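Skesstead gripper comparison

The Skesstead gripper comparison is a set of trials in which hand-held and arm-mounted grippers are tested on the same everyday objects. It was set up by Disodov, a maker of gripper parts, and is run in an open workspace shared with the software group Dudás. The trials cover finger shape, tip material, camera placement and the controller used to play back recorded movements. Cloth handling makes up the largest part of the work.
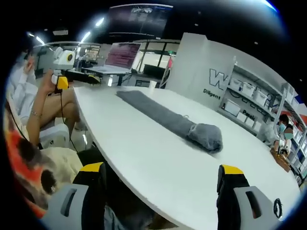
Background

Disodov first sold grippers for packing lines, where the objects are stiff and arrive in a known position. Customers later asked for a tool that could deal with towels, bedding and clothing. The firm's older fingers did poorly at this. They closed well on boxes and bottles but slid over flat fabric, or took up several layers when only one was wanted.

The comparison began in February with a small number of finger designs. Dudás joined soon afterwards and supplied Gevemska, the controller software used in all later rounds. The rules for the present round were published on 1st April and have had only minor corrections.

Hand-held and arm-mounted testing

Each finger design is tried in two forms. In the first, a person holds the gripper and works it with a trigger. In the second, the same fingers are fitted to a robot arm and the movement is driven by Gevemska.

The hand-held form is quicker to set up. An operator can change the approach angle between attempts without editing a program, and a design that fails in the hand is usually dropped before it reaches the arm. A skilled operator can also hide the faults of a poor finger by making small corrections with the wrist. For this reason hand-held results are listed separately and are never averaged with arm results.

Two operators often work at the same table, each with a gripper. This allows tasks in which one tool holds a cloth while the other pulls or folds it.

Fingers and tips

All fingers in the comparison are moulded and use a parallel closing action. The tips can be exchanged without taking the finger off its mount. Soft tips hold fabric better at low force but wear down and must be replaced. Hard tips last longer and are easier to slide under the edge of a cloth lying flat.

The opening width is fixed at 90 millimetres for the main tests. Wider settings were tried early on and gave no benefit with fabric, although they made it easier to approach a cup or small bin from above. A finger is withdrawn if its tip loosens during a session, even when the attempts up to that point were good.

Cameras

The camera is placed so that both fingertips stay in view for the whole movement. A wide-angle lens is used, and straight edges near the border of the view appear curved. Gevemska corrects for this before it estimates where an object lies. Narrower lenses gave a sharper view of the tips but lost sight of the cloth when the gripper came close to it.

Strong daylight was a problem in the first rounds. Pale table surfaces became too bright and the edge of a white cloth could disappear against them. Exposure is now set by hand at the start of each session and left alone. Grey cloth is used for most attempts, with white and patterned cloth kept for a separate test.

Controllers

Gevemska was chosen over the controller supplied with the arm after both had been run on the same recordings. The supplied controller followed the path more smoothly, but it reacted late when the fingers met resistance. Gevemska stopped sooner and let the grip settle before lifting. Its main fault is a slight pause at the start of each movement, which adds to the time of short tasks. The two controllers give nearly equal results on stiff objects.

Test procedure

A full round has 480 attempts for each finger design. The tasks are:

Picking up a cloth that lies flat
Picking up a cloth that is rolled or bunched
Unrolling a cloth along its length
Folding a cloth once
Moving a light cup without crushing or tipping it

An attempt counts as a success if the object is lifted clear of the table and held for 5 seconds, or, for folding and unrolling, if the cloth ends inside the marked area. The object may be regrasped once. Cloths are shaken out between attempts unless the task calls for a rolled start.

Results

Bunched cloth has proved the easiest fabric task for every design, as there is enough raised material for the fingers to close on. Flat cloth remains the hardest. Unrolling gives the widest spread between designs, and also the largest gap between hand-held and arm results.

Limits

The comparison uses a single type of arm and a small range of fabrics. Heavy items such as coats and quilts are left out. Cable handling was proposed for the present round and postponed, as the success rule could not be agreed. Disodov takes part with its own designs, and Dudás scores the attempts from the recordings.

See also

Gripper fingertip wear
Parallel gripper
Wide-angle lens correction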